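How to move your chat history to a new phone without losing the lot

By Janelle Dizon, October 2019

My sister rang me in a bit of a state when she changed phones, because eight years of family messages had gone and all she had left was an empty list and a cheerful welcome screen. So I sat down and wrote out how I do it, using Kubo, the messaging app most of us in Demley seem to have ended up on. Other apps put their buttons in different places, but the order of things is much the same.

Start on the old phone, and plug it in before you do anything else. Open Kubo, go to Settings, then Chats, then Backup, and look at the size it gives you. Mine said 3230 MB (I never delete anything, I'm afraid), and that was far too big for the free storage I had left.

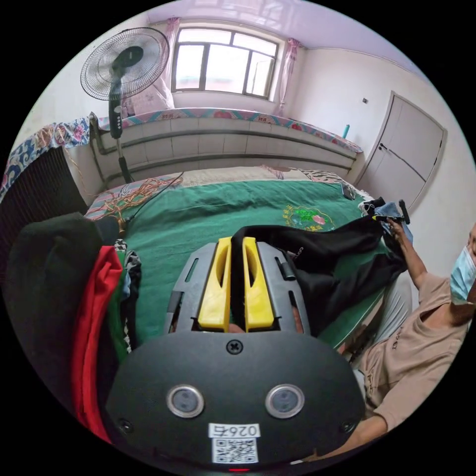
Black garment held between two yellow gripper fingers, with the far end in a person's hand.

If yours is too big as well, tap Manage Media and sort by size. I found 171 videos in one group chat alone, most of them forwarded twice over! Clearing those brought me down to 1259 MB, and I didn't have to touch a single written message. Do keep anything you're fond of by saving it to your gallery first.
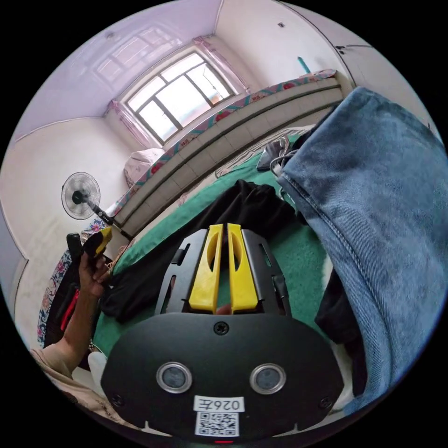 Next, make the backup itself. Switch on "Include videos" if you want them, choose wi-fi only, and press Back Up Now. It can take a good while, so leave the phone somewhere it can sit undisturbed with the screen on — a bed with a green sheet over it, like this one, will do as well as any desk, so long as the charger reaches. When it has finished you'll see the date and time under Last Backup. Check that it's today's.

Now write down your backup password, on paper. Kubo asks for at least 12 characters and there's no reset button for it, so please don't trust to memory (I did once, in January, and spent a miserable evening guessing). 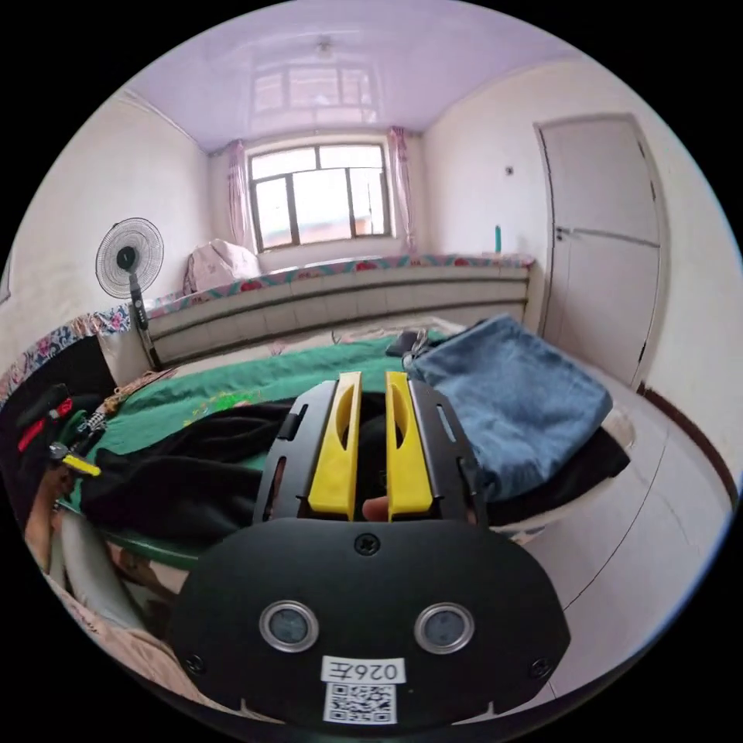
Two yellow fingers side by side, with a narrow gap between them.

On the new phone, move your SIM across, install Kubo and type in the same number. It should offer to restore before it shows you any chats. Say yes. If you press Skip by accident, don't start messaging people; remove the app, install it again and the offer will come back.

The written messages arrive first and the pictures trickle in afterwards,

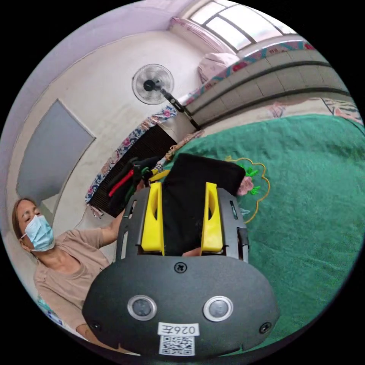

so don't panic if you see lots of grey squares to begin with. Mine were still filling in when I got on the train to Stamden, and they carried on once I was back on wi-fi. Keep the old phone as it is for a week or so, and only wipe it when you've scrolled back through a few of your oldest chats and found them all there.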